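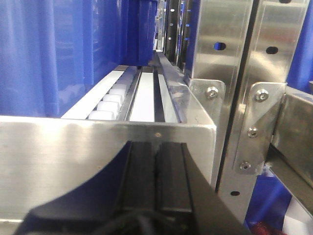
An anonymous comment on our November draft held that a wrist camera sees everything a planner needs, and that any remaining error must come from the planner. We do not share that confidence. The comment is still a fair statement of the view behind much of the software we tested, so we answer it at some length in this section.

5.2 What the confidence score tells the planner

The Siveck perception module takes one wrist image and returns a list of objects, each with a pose and a score between zero and one. The Kettler planner reads the list, drops anything scored below a threshold, and plans against whatever is left. Nothing else passes between them. The planner never learns which part of an object was in view, or whether the gripper's own fingers covered some of it. It gets a pose and a number.

The release notes for the Nadari stack, which bundles both modules, give a detection rate of 99 percent. We have no reason to think the figure was made up, but we could not find out what counted as a detection. If a box drawn over any part of the object is enough, the rate says little about grasping. On our own set of 4,000 wrist images from the Hadomville cell we stopped trying to reproduce it and looked at single cases instead.

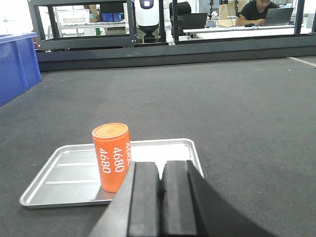 Figure 6. Wrist view of an orange cylinder standing on a metal tray. The left finger overlaps the lower right side of the cylinder.

The cylinder in Figure 6 is an easy object by most standards. It is upright, brightly colored and marked with large white digits, and it stands clear of the bin at the left. Siveck scored it high, and so would we. The trouble is in the pose. The lower right side is behind the finger, and the tray floor returns bright highlights close by. The module fills in the hidden side from its shape model and reports the result exactly as it would report a side it had seen. With a plain cylinder the guess will often be good. We see no grounds for extending the same trust to shapes with a handle or a flat.

Masking the fingers before detection is the usual remedy, and we tried it. The mask is computed from the commanded opening of the gripper, so it is only as good as the match between command and reality. A mask that is too tight leaves black edges for the detector to find. One that is too generous removes the very area where contact will be made - the area the planner cares about most. We tuned it by hand, and do not claim that our setting would suit another cell.

Containers raise a different problem.

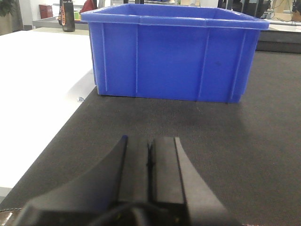 Figure 7. Wrist view facing a ribbed blue crate, roughly level with its rim. The interior is out of sight.

From a pose like the one in Figure 7, the camera offers good evidence about the front wall and none about what lies behind it. Kettler keeps a map of free space, and in the version we ran, a cell with no detection in it was treated as free once the camera had pointed that way. The crate interior was therefore entered as free. A map that kept "unseen" apart from "empty" would have prevented this. The change is small, and we are puzzled that it was left out.

We then ran 100 planning queries against stored images, with no arm motion, asking for a placement inside a container each time. Every query began from a low viewpoint. We counted a plan as unsupported if any part of its last segment crossed space that no image had covered. The default settings produced unsupported plans freely, and raising the score threshold made no useful difference. It could hardly have done so, as the threshold acts on objects that were detected and the fault concerns space that was never observed.

A second viewpoint is the obvious answer, and the planner does have an option to request one. The request is triggered by a low score,
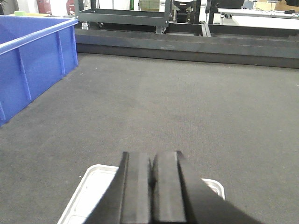 so a confident detection of the outer wall switches it off. We replaced the trigger with a test on coverage: if the goal region has not been seen, ask for another view, whatever the score. The new test takes six lines of configuration and one extra call to the map. It also makes the planner slower, and on open surfaces the added view is mostly wasted effort.

We would not call this a fix. Coverage is itself computed from the camera calibration, and an error there moves the boundary between seen and unseen without any warning. Our stored images were all taken in one cell, with one gripper, and the queries tell us what the planner proposed - they cannot tell us how a real placement would have ended. Section 5.3 takes up the calibration error, which we suspect is larger than the score threshold was ever meant to absorb.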